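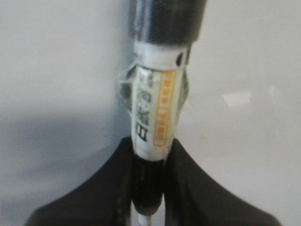
A reader signing in as Plurnness wrote to say that every marker in the house dies within a month of being bought, that the caps are always on, and could this page please explain what the markers want. Fair enough. I have kept mine going for years in a drawer that should have killed them, and the routine fits on one page, provided the page is allowed to wander a little.

How to store, revive and finally give up on a marker

What you need: the markers, a sheet of scrap paper, a few cotton swabs, a small bottle of rubbing alcohol, a jar or a flat box, and a trash can you aren't sentimental about.

Step 1. Find out what you have

Empty the drawer onto a table. All of it, including the rubber bands. Take each marker and draw a line as long as your hand on the scrap paper. Do it slowly. People test markers with a furious little scribble, get a gray smear, and declare the thing healthy.

Sort into piles as you go: good line, streaky line, no line. You will be tempted to start a fourth pile for markers you feel bad about. Those go with no line.

Step 2. Read the barrel

Before doing anything clever, find out whether the ink is permanent, dry-erase or water-based. It's usually printed on the side. If the printing is in a language you don't read, or has worn away, draw a line, let it sit for a minute and put a drop of water on it. If it runs, the ink is water-based. If it doesn't, draw another on an old plate and rub it with a dry cloth after a minute. Dry-erase comes off. Permanent stays, and now you have a plate with a line on it, so use the alcohol.

Step 3. The cap

Push it on until you feel or hear the click. A cap that is merely resting there is a hat. Look inside for dried ink around the rim, which holds the cap open by a hair and lets the tip dry out over a few weeks. A damp cotton swab gets most of it (alcohol for permanent, water for water-based). Wipe the collar of the pen too, where the cap seats.

Check for cracks while you're at it. A cracked cap cannot be fixed with tape. I have tried three kinds of tape.

Step 4. Which way is down

Single-tip markers that came up streaky should go tip down in a jar, capped, overnight. Gravity is slow but it works for free. Whiteboard markers do best lying flat between uses, and so do pens with a tip at each end, for reasons that become obvious the first time you stand one up and one end goes pale.

Everything else can live flat too. I use the lid of a shoebox from Hiltitz, the discount place out by the highway, because the shoes fell apart and I wanted to get something out of the purchase.

Step 5. The revival

If a night in the jar did nothing, try this on the alcohol-based ones only. Pour a little rubbing alcohol into the bottle cap, enough to wet the bottom. Touch the marker tip to it for a few seconds, put the marker cap back on, and leave it lying flat until evening. Then draw your line again.

For water-based markers, do the same with warm water. Don't soak either kind. You'll float out whatever ink is left and have a very clean, very useless stick.

Keep the alcohol away from the stove, open a window, and put paper under everything. The kitchen table at my place in Hamby has a purple ring I now cover with a fruit bowl.

Step 6. Squashed tips

A tip that has been mashed flat by an enthusiastic labeler can sometimes be turned. Grip it with tweezers, pull it straight out, flip it and push it back in. This works on the simple bullet kind and almost never on chisel tips. Wear gloves or accept your new fingers.

Step 7. Letting go

A marker gets one night in the jar and one revival. After that, out. Don't put it back in the drawer to see how it feels in October.

Comments (3)

Nechyporuk: Flipped the tip on an old black one and it writes better than the new ones. My thumb is also black. Should have read to the end of step 6.

Plurnness: Half of mine had gunk in the caps. The other half were glue sticks.

Reply from the author: Glue sticks also go flat, cap clicked. Please stop testing them on the plate.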